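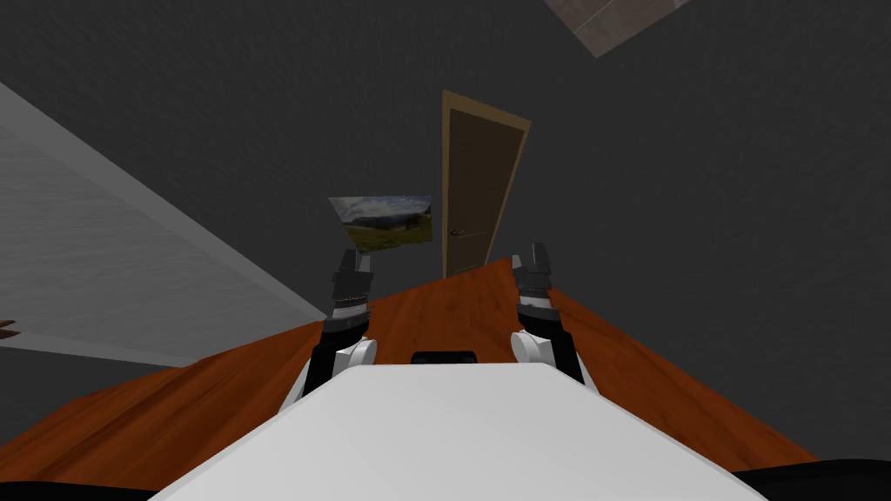 4.2 Do landscape pictures make a room feel calmer?

The claim that a landscape on the wall calms the people who sit near it is repeated so often that few papers bother to test it. We had expected the Ivel survey to give it modest support. After going through the responses we are less sure that it supports anything.

Of the 3570 people who returned a form, 2786 answered both the question on wall pictures and the full set of mood items. The remainder were dropped. Earlier users of the Ivel data treat this loss as harmless, but the people who skipped the picture question were also more likely to rent, to share a home and to have moved in the past year. Each of these could affect mood with no help from a painting.

Within the retained group, those who reported at least one landscape in the room they used most scored slightly higher on the 10-point calm scale. The gap narrows once room size is entered and becomes hard to tell from noise once we add the length of time a person has lived at the address. People who have settled in hang pictures. They may also be calmer, and the survey has no means of saying which comes first.

Lubis and Lau, in their Skorutow interviews, ran into a different problem. When Sulastri Lubis asked residents to describe what hung in their main room without turning to look, several named a picture that was in another room, or one they had taken down. Ikhsan Lau repeated the exercise in April with new residents and got much the same result. If people cannot say what is on the wall behind the table, it seems a stretch to credit it with a steady effect on how they feel.

There is also the matter of what counts as a landscape. The survey form left this to the reader. A small print of a harbor, a calendar page and a large oil painting of hills would all earn the same tick. Size, height on the wall and distance from the usual seat were not asked for at all, although any account that works through the eye would need them. A picture facing the viewer across a table and one hung above the viewer's head are treated as the same thing.

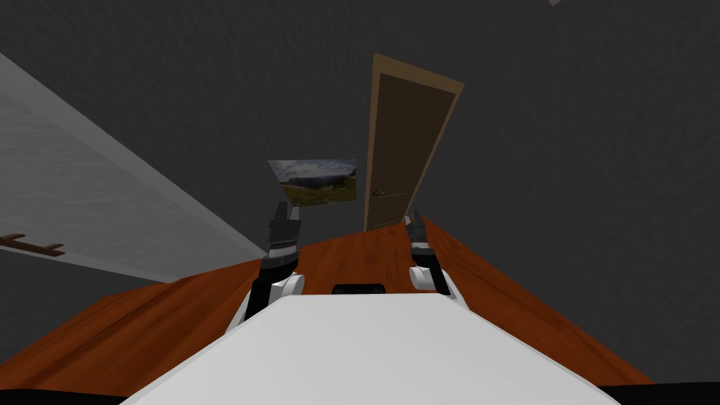 Figure 2. Framed landscape picture on a far wall, beyond a wide wooden surface (rendered interior).

The Frei coding scheme was meant to deal with this by sorting pictures by subject and placement. We tried it on a set of rendered interiors and found that two coders often disagreed on placement, mostly over whether a picture was "in view" from the main seat. The scheme gives no rule for furniture or other objects that stand between the viewer and the wall. Agreement on subject was better, but subject is the easier half of the task.

The Timuvetti trial is usually cited as the strongest evidence, and it did assign pictures at random. It also repainted the walls of the picture rooms before hanging anything and left the other rooms as they were. The authors mention the paint in a footnote. We do not see how the reported difference can be put down to the landscapes alone, and we have left the trial out of the pooled estimate in Section 4.3. Readers who prefer to keep it in will get a larger effect and a much wider interval.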